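Call for Artists: Paintings and Prints on Stories from Ovid

Broder Gallery is looking for painters and printmakers to take part in a group show drawn from Ovid's Metamorphoses. The show opens in December and fills both rooms on the ground floor. We want work that takes one story from the poem and stays with it. Daphne, Arachne, Baucis and Philemon, Actaeon and Echo are all open, and so are the lesser-known ones. If two artists choose the same story we will hang them both.

You do not need to know Latin or have studied the classics. Any English version of the poem will do for reading. We ask that the work come out of the text itself and that you can tell us which lines you started from. A figure is not required. Landscapes and near-abstract pieces are welcome if the link to the story is clear to you and you can put it in a few sentences.

Who can apply

Artists age 18 and over, working alone or in pairs. Students may apply. You must be able to deliver the work to the gallery framed or otherwise ready to hang, or pay for shipping both ways. We can't accept work that has been shown here before.

What we accept

Oil, acrylic, watercolor, egg tempera, etching, woodcut, linocut, lithograph and mixed media on paper or panel. No side of a finished piece may be longer than 79 inches, frame included. Each artist may send up to 6 images for review, and we will hang no more than two pieces by any one person. Prints may be from an edition. Please give the edition size and the number of the print you would send.

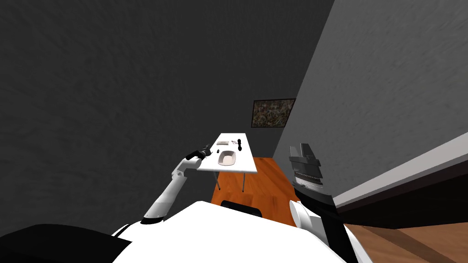

Jean Munro
Exhibitions Manager, Broder Gallery

Fees and sales

There is no entry fee. Work may be offered for sale or marked not for sale, and the choice has no bearing on selection. The gallery keeps 30 percent of the price on anything sold during the show. Artists are paid within a month of closing.

One artist will receive the Skarnero Purchase Award of $3000, and the winning work will stay in the gallery's collection. If you don't want your piece considered for purchase, say so on the form and it will be left out of the judging for the award only.

What to send

A completed entry form, which you can pick up at the front desk or ask for by mail.
Images of the work, one file per piece, labeled with your last name and the title.
Title, year, medium, size and price for each piece.
A statement of no more than 200 words naming the story and the passage you worked from.
A short resume. One page is enough.

Work in progress can be submitted if it is at least half done. Send an image of it as it stands along with a sketch or study showing where it is going.

Selection

I read all the entries first with the gallery director, and a panel of three makes the final choice. Everyone who applies gets an answer in writing. We are not able to give comments on work that isn't chosen.

Accepted artists will get a loan agreement with delivery times. The receiving door is on the alley side and is open until 4 p.m. The gallery insures work from the time it is signed in until it is signed out. Damage in transit is the artist's responsibility.

Questions about size, framing or whether a story qualifies can be left for me at the front desk or sent with your form.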